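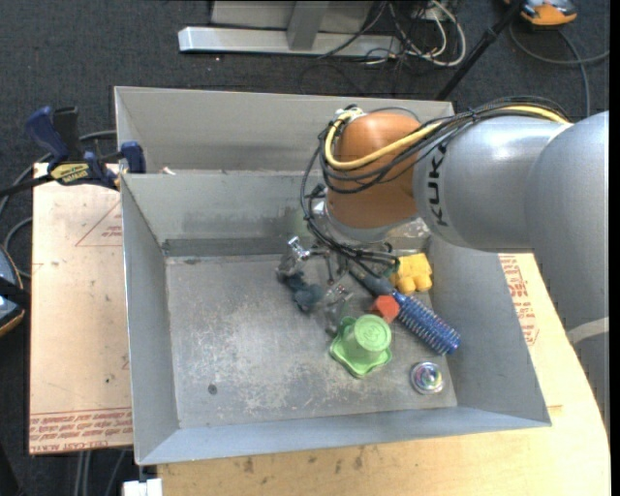

How far in advance should an exhibitor book space and services for a trade exhibition?

Stand space is best reserved ten months before the opening day, and all technical services should be ordered no later than 11 weeks before build-up begins. Orders received after that point are accepted where capacity allows and are charged at the late rate.

Guides for exhibitors | Planning your stand
Reading time: 4 minutes
Last updated: November

This guide sets out the steps an exhibitor should follow when preparing for a show at the Czarnecka halls. It applies to shell scheme and space-only stands. Exhibitors sharing a stand should appoint one company as the main contact, and all correspondence will be sent to that company.

Step 1. Confirm the stand type

A shell scheme stand is supplied with walls, a name board, carpet and one power socket. A space-only stand is a marked area of floor, and the exhibitor is responsible for everything placed on it, including the dividing walls. The stand type is shown on the first page of the contract. Changes from one type to the other must be requested in writing.

Step 2. Submit the stand plans

Plans are required for every space-only stand. Each submission should contain a floor plan with dimensions, a front elevation, a side elevation and a list of the materials to be used. Stands with a raised platform must also show the position of the ramp and the edge marking.

Plans are checked by Eino Aaltonen in the technical office. If an alteration is requested, the revised drawings should carry the same stand number and a new revision letter. Building may not start until written approval has been issued.

Step 3. Order services

Electricity, water, compressed air, rigging and internet connections are ordered through the Sunance portal. Log in with the reference printed on the contract, select the hall, and enter the stand number. Mark the position of each connection on the grid provided. A connection moved on site is treated as a new order.

Exhibitors who need power overnight, for example for refrigerated display units, must select the 24-hour supply. The standard supply is switched off 30 minutes after the show closes each evening.

Step 4. Arrange delivery

The halls have a total of 2,823 square metres of floor, and vehicles are admitted by timed slot only. Slots are booked through Akia, the appointed freight contractor. Every package must be labelled with the exhibitor's name, the hall and the stand number. Goods arriving before build-up will be held at the Akia depot and a storage fee will apply.

Empty cases may not be kept behind stands. Attach an "empties" label and leave the case in the aisle for collection before 18:00 on the last day of build-up.

Step 5. Register stand staff

Badges are issued free of charge for up to 10 members of staff per stand. Further badges may be bought from the registration desk. Contractors do not need exhibitor badges but must wear a build-up pass and a high-visibility vest at all times while the halls are under construction.

Step 6. Build, open and dismantle

Build-up ends on Sunday at 20:00, after which the aisles are carpeted and no further deliveries are possible. A safety inspection takes place the same evening, and a representative of each space-only stand must be present.

Stands must remain complete and staffed until the show closes. Dismantling may begin once the aisles are clear of visitors. Exhibitors are responsible for removing all tape, fixings and waste from their area. Damage to the hall floor will be invoiced to the main contact.

Questions about plans should be sent to the technical office. Questions about contracts and invoices should be addressed to Jalen Benavides in exhibitor services, quoting the stand number.

Filed under: Exhibitor guides, Stand build, Deliveries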